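Taller de los jueves, parte 3: coger una CPU con la pinza sin destrozar nada

Vale, por fin me siento a escribir esto, que en el club me lo habéis pedido ya unas cuantas veces. Seguimos con el reto Vorby: desmontar y volver a montar un ordenador de torre usando el brazo. Si no habéis leído la parte 2 (calibración de la muñeca), empezad por ahí, de verdad, que yo me la salté el año pasado y así me fue.

Lo primero es la aproximación. Tumbad la caja y fijadla a la mesa con las mordazas. Después bajad la pinza despacito, con la velocidad al mínimo, y parad antes de llegar a la placa. Mirad siempre la cámara de la muñeca antes de seguir bajando.

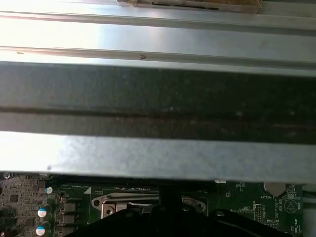 Guardad esa posición como punto de espera. Yo lo llamo "gulley" en mi script, por el equipo Gulley, que fue quien nos enseñó el truco -- llamadlo como queráis, pero que todos los movimientos pasen por él. Liam Costello lo quitó una tarde para ganar tiempo y acabamos repitiendo 143 líneas de trayectorias (¡un beso, Liam!).

Ahora lo delicado. Con el socket abierto, las palancas levantadas y la placa de carga hacia atrás:

1. Orientad la pinza para coger el procesador por dos lados opuestos.
2. Cerrad poco a poco. En nuestro controlador uso 678 como límite de cierre, pero el vuestro será otro, así que probad antes con un cuadradito de cartón.
3. Moveos solo en vertical. Nada de giros de muñeca encima de los pines, ¡por favor!
4. Si vais a colocarlo, buscad el triangulito de la placa y comparad la orientación antes de bajar.

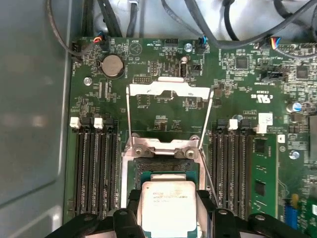

El Xeon entre los dos dedos de la pinza, junto al socket abierto.

Liudmyla Derkach prefiere hacer el último tramo a mano con el mando, y la verdad es que le sale mejor que a mí con el script. Probad las dos cosas y quedaos con la que os dé menos taquicardia.

En la parte 4 toca la memoria, que tiene su aquello con las pestañas. Traed el portátil cargado, que en octubre seguimos con los mismos dos enchufes.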